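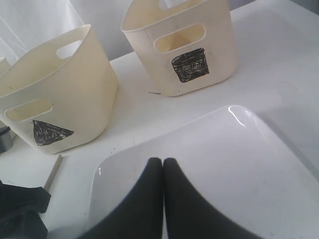

Wornach, December 28, 2018

Plastic storage basket

A plastic storage basket is a molded open-top container with holes in the walls to put your fingers through. That's the short definition, and I've kept it short because the first version of this entry ran to 800 words before it got to the handles, and Ita Egan (who edits these pages and has more patience than I do) sent it back.

Shape

Most of the ones I come across fall into two families. There's the rounded kind, a soft rectangle with curved walls, and there's the squarer, taller kind with straight sides. Both usually have softened corners. I like the square ones on a shelf because they line up, and the rounded ones for carrying around the house, but I know people who feel exactly the opposite and they'll tell you so at length! Cream is a very common color, along with white and gray. Cream goes with everything and shows marker beautifully, which brings me to labels in a minute.

Handles

The usual handle is an oval cutout below the rim. It weighs nothing, it can't snap off, and you can peek through it to see if there's anything inside. On small baskets the hole may only fit a few fingers. A rolled rim, where the top edge is turned over, is kinder on the hands than a plain cut edge, and it helps keep the wall from flexing when the basket is full.

Marking

Words are the obvious way to label a basket, but shapes work really well too, especially with small kids or in a house where people read different languages. The pair at the top of this page have a black triangle on one and a black square on the other, each drawn by hand and scribbled in. You say "that goes in triangle" and off they go. Ink on glossy plastic tends to come out streaky, so go over it twice if you care about that (I don't). Permanent marker will mostly come off with rubbing alcohol, though I'd try a hidden spot first.

Some people tie on tags instead. My aunt in Jarkach swears by luggage tags looped through the handle holes, and they do have the advantage that you can swap them when the yarn basket turns into the battery basket, as it always does.

Use with a tray

Baskets are often paired with a shallow tray for sorting. Tip everything out on the tray, where the raised rim stops beads and screws from rolling off the table, then pick through it and drop things in the right basket. I sorted 473 buttons this way in May and lost one, under the fridge.

Cleaning

Warm water and dish soap. Smudges collect near the rim, where hands go, so start there. Skip scouring pads, they dull the shine for good.

See also: Crate; Drawer divider; Serving tray; Tote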